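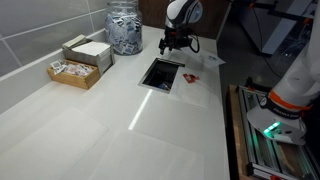

Our cafe is putting in arms for the counter reset and wipe-down between rushes. Do the staff who did that job lose hours, or do they just end up doing something else?

Depends on what your boss has written down before the thing gets switched on. Where I am the hours stayed the same but the work moved, and some people liked where it moved to and some didn't.

Posted by workplace_maz, 17th July

More detail sorry, wrote that on my break. Food court place, we have 25 on the roster, mostly casuals. Manager says the arms are from Fikano and they will do napkins, sugar packets, rubbish into the chute, that sort of thing. Told us "no one is going anywhere" but no one has put it in an email. I do mostly closes. Closes are half counter work, so if that goes what's left of my shift? Also who gets in trouble if it chucks out something it shouldn't. A customer left her keys in a serviette once and I only caught it because they were heavy.

Anyone been through this? Not after a debate about whether robots are good.

Morven Galbraith

Went through it at a staff canteen, 400 lunches on a busy day. Ours was set up by a crew called Okora, ran by November. Few things I'd want to know if I was you.

Hours. Mine didn't drop. Two of the newer casuals did lose their short shifts, the three-hour ones that were only there for clearing. No one was sacked, the shifts just stopped showing up on the roster. So if you're on short shifts get it in writing now, not after. Ask for your average hours over the last few months and ask if that is the floor.

The work. You stop wiping and start minding. The arm is slow at first, slower than you, and you stand there wanting to grab the rubbish yourself. Don't, you're not meant to reach in while it's live. Small stuff gives it grief. Sugar sachets, torn bits of wrapper, anything flat and thin on a flat bench. Ours would go for a single serviette and come up with nothing, go again, come up with nothing. We got a list of what to leave for it and what to do by hand and the list changed every week for the first 5 weeks. Annoying but fair enough.

My feet are better. My wrists are alot better. What I miss is the chatting, becuase when you clear a counter people talk to you and when you stand behind a rail with a stop button they don't.

Blame. Ask who signs off the bin. Our rule is anything that isn't obviously rubbish gets left and a person decides. Keys, phones, hearing aids (it happens). If your boss says the robot decides, push back on that one hard.

Training. Should be paid, should be on shift. We got two sessions, first one was useless, bloke read slides at us. Second one we practised stopping it and clearing a jam and that was the one that mattered.

Also restocking is still you. Someone has to fill the jars and the napkin holders, and it has to be done the same way each time or the arm goes to the wrong spot. I got told off for moving a box a hand's width to the left. Never in my life been told off for that before.

Stavros Mujić

agree with Morven on most of it. different at ours, smaller place, and the boss talked to us first so maybe I'm lucky

we got a pay bump for being the "attendant", not huge, only because one of the girls asked. so ask. if you're looking after a machine thats a different job to clearing tables and the job description should say so

we keep a log. every stop, every drop, every time someone had to step in. 196 entries in the first month, most of them nothing. but when the boss said "it's running itself now, do we need two on close" we had the log and he left it at two. exercise book by the till, nothing fancy

there's a page on Wikivance with questions to take to your manager, bit dry but print it out

dunno about the keys thing, we still check by hand

Ahn

It'll be fine mate. They said the same about self checkouts. Just do the training and don't stress

Stavros Mujić

@Ahn self checkouts did cut the hours at my local though, my sister was on them. Not saying it goes that way every time. Get the email first, then relax.

workplace_maz

Thanks all, esp the log idea. Have asked for the hours thing in writing, manager said she'd "circle back". Buying an exercise book tonight.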